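**Festamby kitchen library opens a second lending day in March**

The Festamby kitchen library will lend countertop appliances two days a week starting in March, up from one. The library has 598 members and passed 1000 loans over the winter, according to coordinator Elie Awwad.

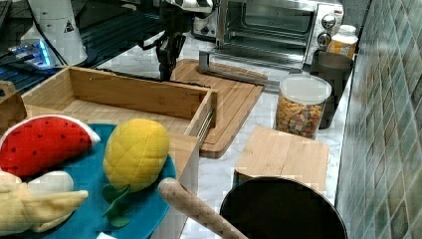

A toaster oven on a wooden cutting board, with plush toy fruit on a tray nearby.

Members pay a yearly fee and can keep an item for up to two weeks. Toaster ovens, slow cookers and stand mixers go out most often. Pasta machines and canning kettles are busy only part of the year.

"We had people waiting outside at 7 a.m. for a mixer," Awwad said. "One day a week wasn't enough anymore."

The library works out of the former Nokow hardware store on Owen Street, which it has rented for two years. Returns can be left at the side door until 9 p.m. on lending days. Anything with a blade has to be handed in at the desk.

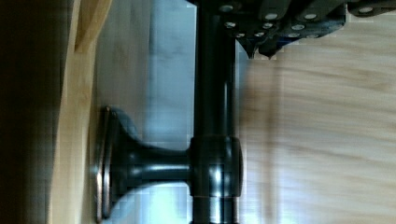
The added day will be paid for by a town grant of $795 a month, approved through the end of the year. The money covers one part-time desk worker and the extra heat and light. Awwad said the library will ask for the grant again in the fall if loans hold up.

Larger items will still need to be booked ahead. The limit is two items per household, and late returns cost a dollar a day.

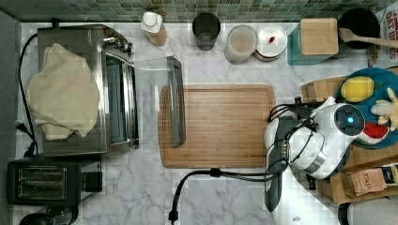 A branch in Trurkum is also being talked about. Residents there now drive 25 minutes each way to pick up and drop off, and 100 of them signed a letter asking for a shelf at their own town hall. No decision has been made, and the Trurkum council has not put it on an agenda.
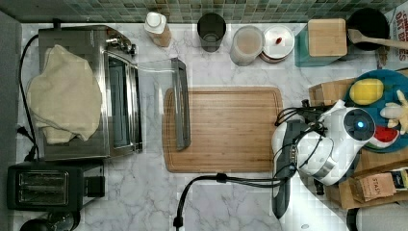 The library is also changing the care sheet that goes out with each loan. Borrowers will be asked to clear more counter space before they plug anything in. A toaster oven door that folds down needs open counter in front of it, and a towel draped over the top of the oven should come off before the heat goes on. The old sheet covered cleaning and little else. New copies will be at the desk when the second day begins, and current borrowers can pick one up at their next return.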